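Esitz Small Jewellery Set

README for version 2 of the set

What this is

Esitz is a collection of short recordings and stills about sorting and putting away small jewellery: chains, rings, bracelets, stud earrings and the odd loose charm. The pieces are laid out on a flat surface and go into plastic organizers of the kind sold for dresser tops and bathroom drawers. Everything is inexpensive costume jewellery. There are no precious stones and nothing has been valued.

The set contains 848 clips and 1,438 stills. A clip covers one piece and one organizer. Stills are taken from the clips and from separate layout sessions, so some stills have no matching clip.

Contents

clips/ one folder per session
stills/ flat folder, numbered
pieces.csv one row per piece
organizers.csv one row per container
labels.csv one row per clip
notes/ session notes in plain text

Pieces

There are 50 pieces. Each has an ID in pieces.csv along with type, main colour, whether it has stones, and whether it has a clasp. Colour refers to appearance only. "Gold" in the colour column means gold-coloured, and the same goes for silver and rose.

Type was harder to settle than colour. A fine bracelet that has been dropped in a coil can look like a ring or a pair of rings, and a thin necklace can look like a bracelet. In version 1 the type was entered from the stills, which gave us several pieces listed twice under different names. In version 2 the type comes from the piece itself, checked in the hand, and the column "looks_like" records what a person would likely call it from the still alone. The two columns don't always agree. Please leave them that way if you send in corrections.

Organizers

The organizers came from two households, listed in the file as Dinsa and Clolness. Dinsa mostly uses clear and tinted plastic trays with fixed dividers. Clolness has stacking boxes and a few shallow dishes. The column "see_through" takes the values yes, no and partly. Tinted plastic is entered as yes if the dividers can be made out through the wall.

Lids were taken off before recording and are not part of the set.

Surface

Most layouts are on a white work surface. It was wiped down between sessions but not scrubbed, and some marks stay on it throughout. Reddish-pink ones turn up in a number of stills. They have no meaning in the labels and are not placement guides. If you are cropping pieces out by colour, check the rose-coloured chains by eye, as the marks can be picked up along with them.

Labels

labels.csv has these columns:

clip_id
piece_id
organizer_id
start_shape (flat, coiled, tangled, folded)
result (in compartment, on divider, outside, not moved)
remark

"Coiled" covers anything with one or more loops lying over each other. "Tangled" is kept for chains that would need to be worked loose with the fingers before they could be worn. Result is taken from the last second of the clip and never from a still. The remark column is free text and is blank for most rows.

Known problems

Light pieces are hard to see when they are lying flat on white, mainly the silver chains. There are 30 clips where the piece can't be followed the whole way through, and these have "lost" in the remark column.

Small stones show up as glints in some stills and not at all in others. Don't use them to count stones.

Earring backs were recorded with the earrings in version 1. They have been dropped from version 2 and their IDs have not been reused.

Changes from version 1

Type column re-entered. "looks_like" column added. Earring backs removed. Clolness dishes added. Spelling in the remarks made consistent.

Use

The set may be copied and changed for research and teaching. Please name it as Esitz, version 2, from the Sudano home storage project. Corrections to the tables are welcome and should give the piece ID or clip ID and the column.

Sample still 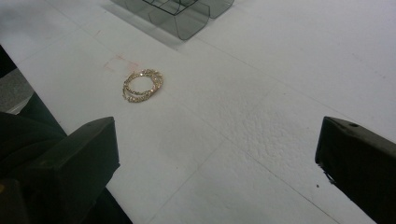 Gold-coloured piece with small clear stones, start_shape: coiled. Smoky grey organizer behind, see_through: yes.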